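Parallel gripper or linkage gripper for pulling drives out of old desktops?

Last updated: May 23, 2022

Posted by benchrat_molly

Hi all, long post, sorry in advance! I run a little teardown bench for a refurb outfit and we're trying to decide which gripper to buy more of. The job is taking desktop towers apart with two arms: hard drive out, memory out, CPU out, everything into a printed fixture tray next to the case so the tester can find it. The towers are mostly Dells, bought in pallets from an office that closed, and there are 665 of them waiting in the back, so whatever we pick is going to get a real workout.

The two I'm comparing are the Plirnex (straight parallel jaws, electric, very plain) and the Clestard (linkage fingers with flat plates, a bit more give to it). I've had each one for a month. The memory and CPU I can live with on either one. The drives are what's making me crazy. They come out in those blue plastic caddies, and the caddy flexes when you squeeze it, so with the Plirnex I either grip too lightly and the drive droops, or I grip hard and the side rails bow and it won't slide into the slot holder. The Clestard seems kinder to the plastic, but its fingers are wide and I keep worrying about the memory slots right next door. Here's where I am with it from the wrist camera:

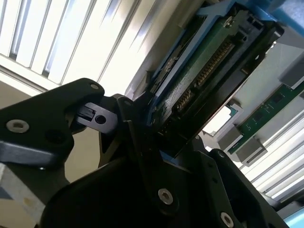 Wrist view, drive in its blue caddy, memory slot latches over to the right

So my questions are really: is the wide finger a problem I should solve with different fingertips, or is it a sign I have the wrong gripper? And does anybody get useful alignment out of the wrist camera alone at this distance? Once the drive is in the fingers it takes up so much of the picture that I mostly end up steering from the fixed side camera. I have a Kirui controller on both arms, if that matters. Budget for the next one is $1,000 and I'd rather not spend it twice.

Posted by tomasz_in_the_shop

Wrong gripper if it's the Plirnex, right gripper if it's the Clestard. We ran parallel jaws on caddies for most of a year and cracked plenty of them. Put softer pads on and slow down.

Posted by Mwanaisha Shemweta

Oh, I have spent way too many evenings on exactly this, so let me try to give you something more useful than a brand name (no offense Tomasz, I agree with you on the caddies).

First, the squeezing. A caddy is a springy plastic thing wrapped around a rigid metal thing, and what you want is for the finger force to end up on the metal. On ours I moved the grip point back a little toward the connector end and the bowing pretty much stopped, on both styles of gripper. Try that before you buy anything! It cost me an afternoon of reteaching waypoints and zero dollars. If your caddies are the kind with handles you squeeze to release them, keep the fingers off the handles completely or you'll be popping latches in midair.

Second, your finger width. I'd keep the Clestard and make narrower tips. I printed mine in nylon with a thin rubber face, and the first set was too short, so the knuckle hit the case wall on the way in. Make them longer than you think you need and then trim. You do lose some stiffness and the drive will wobble a bit if you move fast. I run 400 mm/s in the open and crawl near the case.

Third, and this is the bit I'd really spend time on: where you put it down. Everybody fusses over the pick, and then the place is what fails.

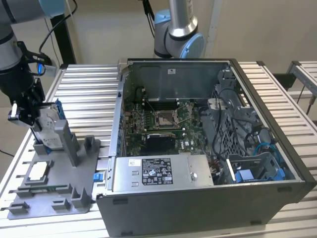 A vertical slot holder is great for saving table space but it punishes you for any tilt at all, and with a caddy you always have some tilt, since the grip never lands in precisely the same spot twice. I added a big chamfer to the mouth of the slot (like a funnel, really ugly) and then let the arm go soft in the last bit of travel so the slot does the aligning for me. The Kirui will do that, but the setting is buried under the tool menu and it's called "float" in the version I have. Yours may be named something else. Turn it off again before the next move or you'll get a droopy arm and a fright.

On cameras, no, I never got the wrist camera to do the whole job either. I use it for finding the drive before the grasp, and the fixed one for the insert. I looked at adding a third one from Dronness for $356 and talked myself out of it. A lamp placed off to one side did more for me. If you have window blinds near your bench, watch out for the stripes they throw, my detection hated those every morning until I hung a sheet up.

What firmware are you on, by the way? There was one in August that changed how the grip force ramps up, and I had to redo all my numbers after it.

Posted by benchrat_molly

Thank you both! Moved the grip point back this afternoon and the rails are already bowing less on the Plirnex, so that's going in my notes. Going to draw up some longer tips for the Clestard tonight. Firmware is whatever it shipped with, I'll look tomorrow and post the number.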